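Workshop > Home Robots > Laundry

How to Test Whether a Robot Can Fold Your Towels Yet

4 min read
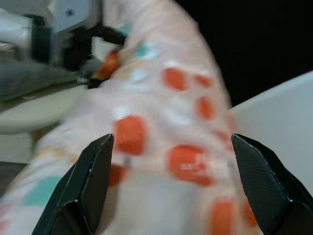 I get asked nearly every week if it's time to let a machine take over the laundry, and my answer is always to try it on one towel first and see (one towel, please, and not the whole basket!). Cloth is harder for a gripper than a cup or a box, as it changes shape every time you touch it.

What follows is the little test we use at Prastham. It takes an afternoon and you don't need a fancy arm.

1. Pick a cloth with a bold print. Plain white gives the software very little to go on, and blotches of strong color help you judge the folds yourself when you look back through the recording.

2. Drop it in a heap. Don't smooth it! A flat towel is a different job, and a much easier one.

3. Ask for a pick-up by one corner. Give it 3 tries before you step in. Ours often pinches two layers and lifts the whole bundle, so watch for that.

4. Slow the arm down. I run Clesilura at 31 percent speed for the first hour, and while it does feel like watching paint dry, the fabric swings a good deal less and the wrist camera gets sharper pictures.

5. Fold once, let go, and leave it alone until the cloth settles. Then fold again.

6. Write down every attempt, the bad ones too. Over the winter I logged 500, and 162 of them ended in a fold I'd put in my own linen closet.

So, can it do the chore? With hand towels, some of the time, with me standing by. Fitted sheets I haven't had the heart to try.

Comments

drukside_dad: Does step 4 matter with a heavier bath towel? Mine hardly swings.

Devadiga: I start in a heap too, but I turn it over between tries. Worth adding.

sockdrawer: 162 beats my teenagers.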